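Home News Members Standards Events Back issues

Print this page | E-mail to a colleague

TWO HANDS ON THE CRATE: WHERE WE'VE GOT TO WITH THE LIFTING RULES

September 11, 2019

Well, the draft is out, and my inbox has been lively ever since! Those of you who were at the June meeting in Sarnasdale will remember that I rather rashly offered to write up the crate handling rules in plain words, so that a new starter could read them over a cup of tea and not need a second cup. The old version ran to 64 pages. Mine has 15, and that's with the drawings left in (Wilson Tamayo wanted the drawings out, I wanted them in, and I was the one doing the typing).

For anyone who's new, these are the Hullow working rules for robots that pick up and move open crates with two arms. They sit underneath the proper published standards and don't replace any of them. If your safety people tell you one thing and our rules tell you another, do what your safety people say and then please write and let me know, so I can put it right.

I'm not going to go through the whole lot in a newsletter. What I'd like to do is take the bits that caused the most argument, tell you what we settled on, and ask for your comments on the rest.

First, the grip. The rule as drafted says both grippers must be on the rim before either arm takes any weight. You'd think this would go through on the nod, but there was a long chat about what "on the rim" means. Some of you set one finger over the inner edge and call that a grip, some of you want the jaw properly shut and the controller to say so. We've gone for the second. A finger resting over the wall is a finger in position, and the rule now uses exactly those words, "in position", for that stage, and keeps "gripped" for when the jaws have closed and both sides have reported it. 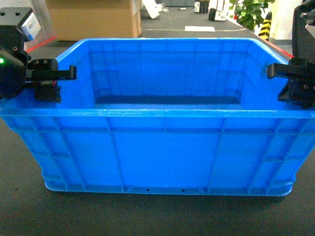 Clear floor is the next one, and I feel strongly about it, so bear with me. The draft says that before a lift starts, the operator looks over the floor the crate will travel across and picks up anything that doesn't belong there. Walter Rengifo at Pliltwood wrote to say this was too fussy for a trial area, where there's always a bit of clutter and everyone knows it. I do see his point, I've worked in plenty of trial areas, and mine have not always been tidy. But have a look at the floor behind the blue crate and you'll find a sheet of white paper lying flat, and a cardboard box standing not far off. The box doesn't bother me much, because any decent sensor will spot a box. Paper is the one I'd go after. It's thin, it slides, and a wheel or a foot will go over it without a murmur. So the rule stays, Walter, though I've added a line saying that boxes and kit may remain if they're outside the travel path and the path has been agreed beforehand.

While I'm on floors, somebody asked whether tape lines count as a barrier. They don't. A line tells a person where to stop, and it tells the robot nothing at all unless you've taught it to look. The draft says so in rule 9 and I've had no complaints about it, which makes a pleasant change.

Status lights got a fair old going over as well. We'd written that a green light on the gripper shows it is "safe". Several of you jumped on that, and quite right too, it was sloppy of me. A light on a gripper means whatever its maker says it means, and that might only be that the thing has power. The new wording says the operator must know what each light stands for on the equipment in use, and that a card saying so should be kept at the station. No light on its own is permission to put your hands in. I've put that sentence in bold in the draft, and I don't use bold lightly.

Then there's the question of loads. All first lifts are to be done with an empty crate. After a change of program, a change of gripper fingers or a change of crate type, you go back to empty and work up again. Yes, even if it's the same crate in a different colour from a different supplier! Rim thickness varies more than people think, and the one thing a two-handed lift can't put up with is one side having more to hold than the other.

Which brings me to checking the crates themselves, and this is the section I'd most like you to read. We've always inspected the robot. We've got sheets for the robot, stickers for the robot, a calendar for the robot. The crate gets kicked into a corner and used until the bottom drops out. I asked members to send in their own crate checks and had 41 replies, and in most of them the check was "have a look at it". Have a look at what, though? The draft now says: run your eye along the rim, down each corner post and round the base. You're after splits, whitening where plastic has been bent, and anything stuck on or worn through at the places where the fingers go.

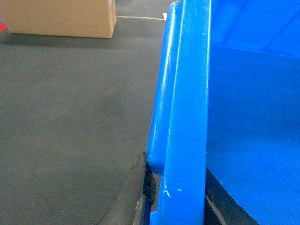

Hullow Members' Newsletter | Issue 63

Scuffs came up a lot in the replies, and I think we can be sensible here. A few white marks low down on a corner post are what you get when a crate has lived a working life. They want noting, that's all. The Bermúdez sheet (if you haven't come across it, it's a one-page form that a few of us have used for years) has a little outline of a crate on it, and you pencil in the marks you find. Next time round, you compare. If the marks have grown, or there are new ones in the same spot, something is rubbing and you'd better find out what. If they haven't, carry on. I've attached the sheet to the draft as an appendix and you're welcome to copy it.

A crack is another matter. Any crack at the rim and the crate comes out of use there and then. Please don't put it back on the pile "for parts" either, it'll be back on the line by the next shift, I've seen it happen. Write on it, big letters, and take it away.

Do look at what the crate is sitting against, too. Padding and bumpers go ragged and start to shed, and crumbs of old rubber end up where you want grip. The rule is that worn soft parts near the crate are changed when the surface starts to break up. We argued over giving a number of weeks and gave up, since a bumper at one site gets ten times the knocks of a bumper at another.

On to setting down, where Wilson did nearly all of the work and deserves the thanks. His section used to be called "Placement" and it covered floors, tables, stacks and conveyors in one go. It's now split up, and the conveyor part is much the longest. Rollers are awkward because the crate can start to move before you've let go of it. So the drafted order goes: stop the rollers or confirm they're free of drive, lower until the base is touching, pause, check both sides read the same, open both grippers together, and only then raise the arms. There's to be no letting go of one side first to "settle" it. I know that some of you do that. I did it myself for ages.

Wilson also asks for a look underneath before lowering. It's easy to watch the rim and the grippers and forget that a big crate hides nearly everything below it, and there may well be another crate down there beside the frame, the same blue as the first and with only the top of its side showing. His rule says the space below must be checked from the side, by a person or by a sensor that has a real view of it. Looking from straight above doesn't count.
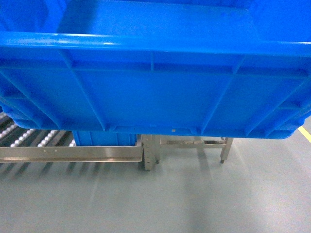
WHAT WE STILL NEED FROM YOU

A few rules have gaps in them, and I'd be glad of help.

Rule 11, on pausing. How long should a crate be allowed to hang in both grippers if the operator has stopped the job to think? My own view is that it goes back down where it came from unless that's blocked. Pliltwood would like a time limit. I can live with either.

Rule 12, on wet floors. Smooth painted or epoxy floors and carpet behave so differently that I wonder if we need one rule for each. If you run on both, please tell me what you do.

Rule 14, on who may restart after a dropped crate. Very short at the moment. Too short, says Wilson.

Comments to me by post or through the members' page, and do put the rule number at the top. The Sarnasdale group will go through them together before anything is fixed, and the next version will carry a list of changes at the back.

Print this page | E-mail to a colleague

Previous item Next item Back to contents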